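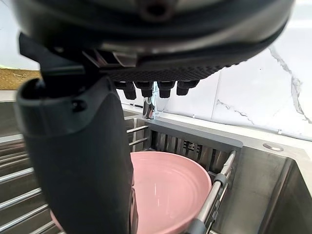
4. First use and the basic white loaf

Read section 3 (Parts and controls) before you start. The Prustex 700 is supplied with the kneading blade packed separately inside the measuring cup. Check that you have it before you throw the packaging away. A replacement blade can be ordered from Postadar under part number 1299.

4.1 Before first use

1. Remove all packaging, including the card disc under the bread pan.
2. Lift the pan out by its handle. Turn it slightly to the left and pull straight up.
3. Wash the pan, blade and measuring cup by hand in warm water with a little washing-up liquid. Rinse and dry them.
4. Wipe the inside of the lid with a damp cloth. Do not pour water into the oven chamber.
5. Put the pan back without the blade, close the lid and run programme 12 (Bake only) for ten minutes. There may be a slight smell. Open a window.
6. Unplug the machine and let it cool with the lid open.

CAUTION: The pan and blade are not suitable for the dishwasher. Do not leave the pan standing in water -- the bearing underneath must stay free of soap and grit. 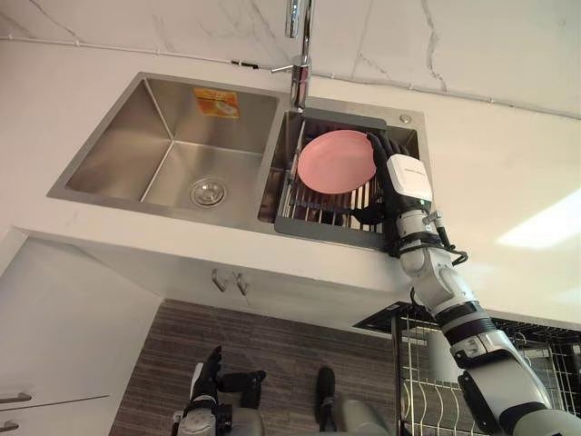 Fig. 4a. Stainless steel double sink.

4.2 Choosing a place for the machine

Stand the machine on a firm, level, heat-resistant surface, well back from the front edge. Leave a hand's width free on every side and nothing above the lid vent. The machine moves a little during kneading. If it travels, dry the rubber feet and the worktop underneath them.

Do not stand it in a draught or beside a hob. A cold kitchen slows the rise and a very warm one can make the dough touch the lid.

4.3 Ingredients for the basic white loaf

Water, lukewarm: 280 ml
Sunflower oil: 2 tablespoons
Salt: 1 level teaspoon
Sugar: 1 level tablespoon
Strong white bread flour: 450 g
Fast-action dried yeast: 1 level teaspoon

This makes a loaf of 700 g. For the large size, see the table in section 9.

Note: Weigh the flour on kitchen scales. The cup supplied is for liquids only. Plain flour will not give a good rise on programme 1.

4.4 Making the loaf

1. Fit the blade onto the shaft in the empty pan. It should drop fully home.
2. Pour in the water and oil.
3. Add the salt and sugar.
4. Tip in the flour so that it covers the liquid completely.
5. Make a small hollow in the top of the flour and put the yeast in it. The yeast must not touch the water.
6. Wipe the outside of the pan, put it in the machine and turn it to the right until it clicks. Fold the handle down.
7. Close the lid and plug in. Select programme 1, size M, crust Medium.
8. Press Start. The display shows the time remaining.

Open the lid once, a few minutes into the first knead, and look at the dough. It should form a soft ball that leaves the sides of the pan. If there is dry flour in the corners, push it down with a plastic spatula. If the dough is a batter, add flour a tablespoon at a time, letting each one mix in before you add the next.

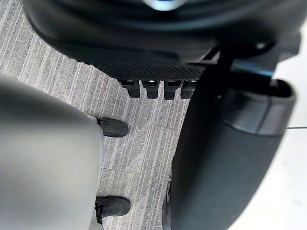
Constanza Escobar wrote to us that her first loaves had a sunken top until she cut the water by a tablespoon, and that they have been level since. Try this before you change the yeast. Flour varies between brands, and also from one bag to the next.

WARNING: Keep the lid closed from the second rise until the end of baking. The chamber and the heating element are hot enough to burn.

4.5 Taking the loaf out

1. When the machine beeps, press and hold Stop until the display clears. If you do nothing, Keep Warm runs for one hour.
2. Unplug. Using dry oven gloves, turn the pan to the left and lift it out.
3. Stand the pan upright on a heatproof mat for five minutes.
4. Turn it upside down and shake it until the loaf drops onto a wire rack. Do not use a knife or any other metal tool.
5. Check the underside of the loaf. If the blade has stayed in the bread, wait until it is cool and draw it out with the plastic hook.
6. Leave the loaf on the rack for at least an hour before slicing.

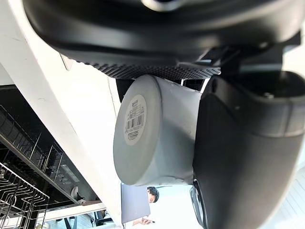 Czesław Wieczorek asks whether the blade can be taken out before baking, as it leaves a hole in the bottom slice. It can. On programme 1 the last knock-back ends with 1:25 on the display. Press Pause, flour your hands, lift the dough, pull off the blade and put the dough back in the middle of the pan. Close the lid and press Start within ten minutes, or the programme is lost.

4.6 Keeping the bread

The loaf contains no preservatives. Keep it in a cloth bag or bread bin and eat it within two days, or slice and freeze it once it is fully cold. Do not wrap it in plastic during the first 24 hours if you want the crust to stay crisp.

4.7 Delay timer

The timer may be used with the recipe in 4.3. Do not use it with milk, eggs or cheese. For the settings, go to section 5.

Section 4 revised 15 November 2018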